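Sorting out the near-misses: a talk with Rowena Dagdag

Rowena Dagdag had half an hour between a group meeting and a delivery of motors she'd been waiting on since September. We talked in the lab at Jeldale, mostly standing. Her method has been getting passed around a lot lately in draft form, it goes by Sandberg, which is the name of the street her coauthor Stellan Söderlund grew up on. There's no deeper meaning, I asked.

The short version. Two-armed robots learn handling jobs by copying people who steer the arms by hand. You record a person doing the job, you train on the recording. Usually anything that went wrong gets thrown out before training. Dagdag's group keeps it. They cut each failed attempt at the point where it went bad, label the good part before and the recovery after, and train on those.

"We were deleting our best material," she says. "A clean run teaches the arms what to do when everything's fine. OK. But then a cap slips and the thing has never seen a slipped cap in its life. It just keeps going. Does the whole pouring motion with the lid still on."

Why medicine containers? I figured there was a hospital grant somewhere. There wasn't.

"Stellan's mother has bad hands. That was the dinner table reason. The real reason is caps are hard. You need two hands, and they have to agree on how hard they're pushing. And there's a lot of kinds of caps."
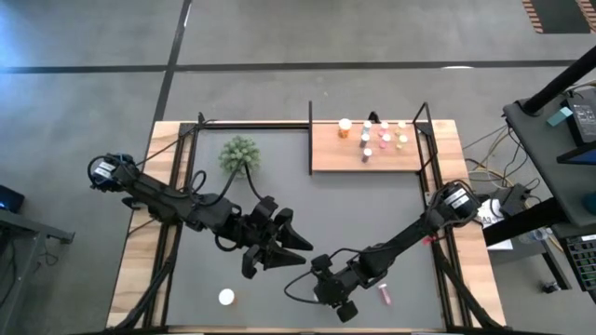
Failure, in her telling, is mostly a matter of timing. Left arm gets there early, right arm is late, and something tips. The group writes down where everything ended up after each attempt, and she's strict on that. An attempt that leaves a white cap out on the mat and a pink vial on its side by the right gripper gets its own label, seperate from one where the vial is still standing. "Lying down is a different problem. You pick it up from a different angle, your wrist runs out of room. If you call both of those 'dropped' the model learns mush."

The labels took forever to settle. First version had too many and the people doing the labeling couldn't agree. Märta Lindholm, who ran that part, had two people label the same 700 attempts without talking to each other and then killed every label they fought over. What was left was short enough to fit on an index card.

"Märta was ruthless," Dagdag says. "I lost some favorites. I had one called 'hesitation.' Turns out I was the only person who could see hesitation."

The full set is 4,000 attempts. Of those 998 went wrong somewhere, which is a higher share than most groups would admit to. She shrugs at that. Some of it was new operators. She didn't want them trained up too well before recording started, she wanted the fumbling.

So what did it buy them? The comparison she trusts most is the plain one: same number of recordings, same training, one model with the cut-up failures in and one without. On easy layouts they come out the same. No gain at all, and she says so early in the paper because a reviewer will find it anyway. Where it splits is when somebody disturbs the setup halfway. The model that saw failures goes back for the thing. The other one doesn't, or goes back to where the thing used to be.

"That's the whole result. It goes back. I could put it on a T-shirt."

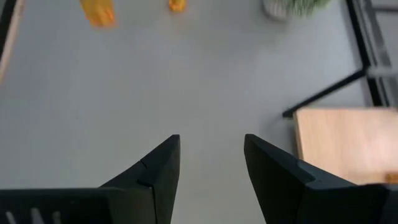

Then there's the part that didn't work, which we spent longer on than the part that did. The group had hoped that the cut point, the exact moment an attempt goes bad, could be found automatically. Frøydis Dalen spent most of a winter on it. She tried motor current, she tried gripper opening, she tried a small model that watched the video and guessed.

"Frøydis had it working beautifully for slips," Dagdag says. "Slips have a signature, the gripper closes further than it should. Fine. But a bad approach? Where you're already doomed before you touch anything? The automatic one always cuts too late. It sees the crash and misses the mistake."

So a human still marks it. That's slow, and it's the first thing people complain about when she gives the talk. At Nuvthorpe last spring somebody in the front row asked her if she was planning to mark cut points for the rest of her career. She said possibly.

I asked about the cameras, because the draft has a table on them that confused me. They train with views from the wrists plus wider views of the workspace, and they tested taking each one away. Taking out the wrist views hurt the most, no surprise. But dropping the low side view hurt recovery in particular, more than she expected.
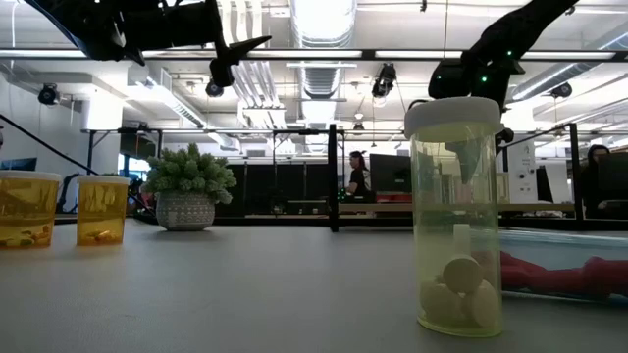
Her explanation is height. From overhead a tall bottle and a short one are both circles, more or less, and the arms come down on them the same way. Side on, you get the rest of it: the tall yellow-green bottle with its white cap still on, the amber ones shorter and wider and already open, tablets down at the bottom. "You and I look at that and know which one needs opening. We don't even think. The overhead view has to work for it." The tinted plastic causes its own trouble, since you see the room through it, bent. An early model kept getting fooled by that. They didn't fix it in any clever way, they just recorded more with tinted bottles and it went away. Mostly.

What would she do differently? She thinks for a bit.

"Start labeling on day one. We recorded for months before we had the card. Then Märta had to go back through all of it." Also she'd write down who was operating. They didn't, for the first batch, and now there's a question she can't answer about whether people fail in their own style. Lama Karam at Stuseck has a hunch that they do and wants to run the whole thing again with named operators. Same caps, same card.

Is she going to help? "I've told Lama she can have the card." A pause. "And Frøydis, for 2 weeks. Then I want her back."

The motors came at that point, on a pallet, and she had to go sign for them. She did answer one last thing on the way to the door, wether the data will be released. Yes. Failures included, with the cut points, and with the labels Märta threw out in a separate file for anyone who wants to argue about hesitation.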